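Playing shop, for grown-ups

I've always been a sucker for a pretend greengrocer's. Mine was a row of shoeboxes on the landing, with my brother charging 40p for a single sprout, so when Mackenzie Sutherland asked if I'd like to see the practice shop at Romham I was on the train by Sunday lunchtime!

She has been fitting out rooms like this for 18 years, and the veg is her favourite bit (mine too, it must be said). I wanted to fill a basket straight away.
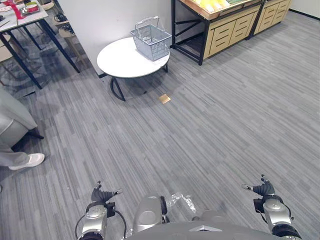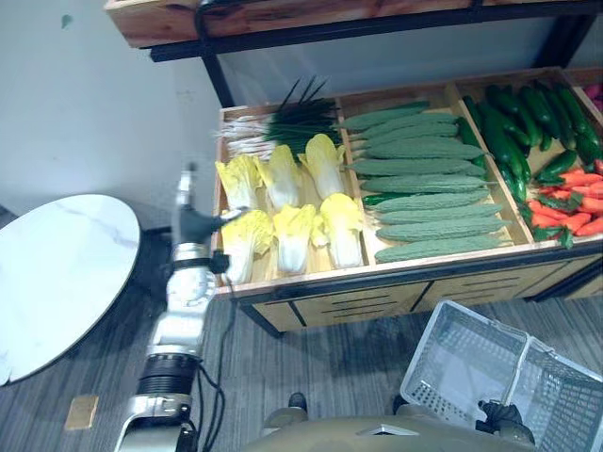 Romham: a basket on the round table, and artificial veg in the wooden bin.

Mackenzie is strict about her greens. Bitter melons lie flat, all pointing the same way, and the cabbages go cut in half so you get those lovely pale ruffles. Carrots keep their tops on – she once sent 22 bald ones back to the supplier, and I don't blame her one bit.

What I liked most was how quickly you start shopping properly. I stood there for a good while planning a soup, spring onions and all, and then remembered I'd have to stop at a real shop on the way home. I did, too. Their carrots came in a plastic bag and I felt quite let down.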